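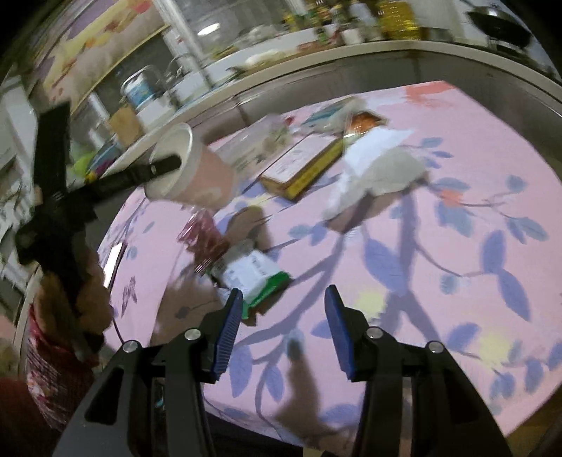 Course handout, Unit 4
Can machines do the chores yet?
August 4, 2020

Reading before class: the Zurkport lab notes on tidying, first two sections only. Bring the worksheet from last time.

1. Shop floor and kitchen

A packing arm at the Terden plant moves 1365 cartons in a shift. The cartons are all one size and arrive on a belt, facing the same way. The arm works from stored positions and does very little looking. When a carton comes in crooked, the line stops and a person straightens it.

A kitchen table after shopping gives a machine none of that help. A carton lies at an angle. A plastic tub is tilted to one side. Bags and wrappers are thin, shiny or partly clear, and they change shape as soon as they are touched. A printed tablecloth adds leaves and blossoms that vision software can take for objects.

2. What makes clearing a table hard

Seeing: clear plastic shows whatever is behind it, so its edges are hard to find.
Gripping: two jaws hold a stiff box well. A crumpled bag can slip or tear.
Two hands: one gripper may have to steady a tub while the other fills it.
Deciding: trash, leftovers and a phone can all sit within reach of each other. The machine needs to know which is which.

3. Results we will discuss

The Elik project trained a two-gripper system on 2000 human demonstrations of table clearing. In tests it finished 40 percent of its runs with no help. Most failures came from soft packaging. Boxes gave little trouble.

Głowacki, a maker of sorting machines, tried the same software on mixed returns and went back to manual sorting for anything in a bag.

4. For September

Pick one chore you do at home. Write down each step, then mark the steps where you rely on touch. One page, typed.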